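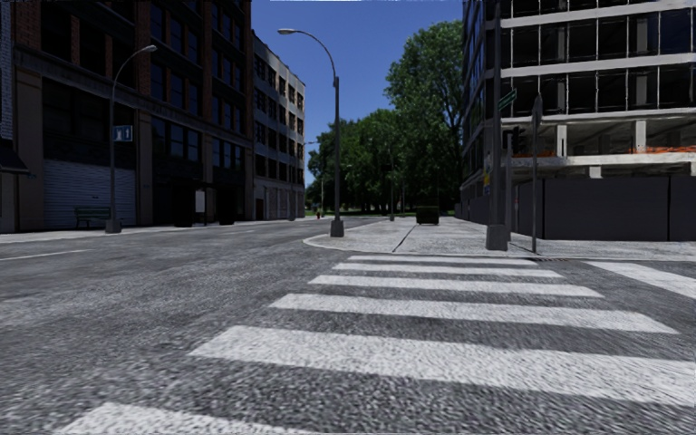
Bitgate Reports Results From Simulated Errand Tests

Robot handles store shelves and the street crossing, still struggles at the front door

SOLBERG - Bitgate on Thursday released results from its first full series of tests on whether a wheeled robot with one arm can run a household errand from start to finish. The company said the answer for now is no, although several parts of the job can be handed over.

The errand is a small one. The robot picks items from a shelf in a neighborhood store, carries them to a customer's building, and puts them away in the kitchen. Bitgate divided it into store, street and home stages and ran each one in simulation before trying any of them with hardware.

In the street stage, the control software completed 340 runs at a simulated intersection. It stopped and asked for a remote operator in 22 of them. Most of those requests came at the curb, where the software was slow to decide on a place to leave the sidewalk.

"Crossing a street with a bag of groceries is part of the chore, and people leave it out when they talk about home robots," said Elsa Strand, who leads testing at Bitgate. "We wanted a number for it before going any further."
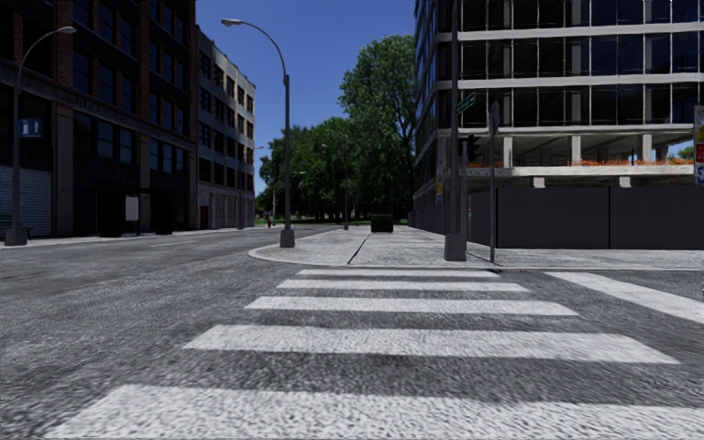

Simulated intersection from Bitgate's street stage, with the crosswalk leading to the sidewalk corner beside a building under construction. Rendering: Bitgate

The store stage was run in a digital copy of a Lumetti grocery aisle. Boxes and cans gave the software little trouble. Bagged produce was dropped or squeezed often enough that Lumetti staff will go on packing it by hand during the hardware trial.

"Restocking cans on a quiet morning is something I could see it doing this year," said Agnes Magnusson, operations manager at Lumetti. "I would not give it the peaches."

The home stage had the weakest results. Doors with a closer, refrigerator drawers and crowded counters all led to failed runs. Bitgate has set the home stage aside while the arm software is rewritten and will not offer a kitchen product on the present schedule.

A hardware trial of the store and street stages begins in February in the Garach district. It will use 2 robots and is limited to 100 deliveries, each accompanied on foot by a Bitgate employee. Customers will collect their orders at the building entrance and put the groceries away themselves.

Results from the trial, including failed deliveries, will be published on the company's website.

About Bitgate
Bitgate develops control software and simulated test environments for service robots. Its offices are in Solberg.

Media contact
Vibeke Ladefoged, Bitgate press office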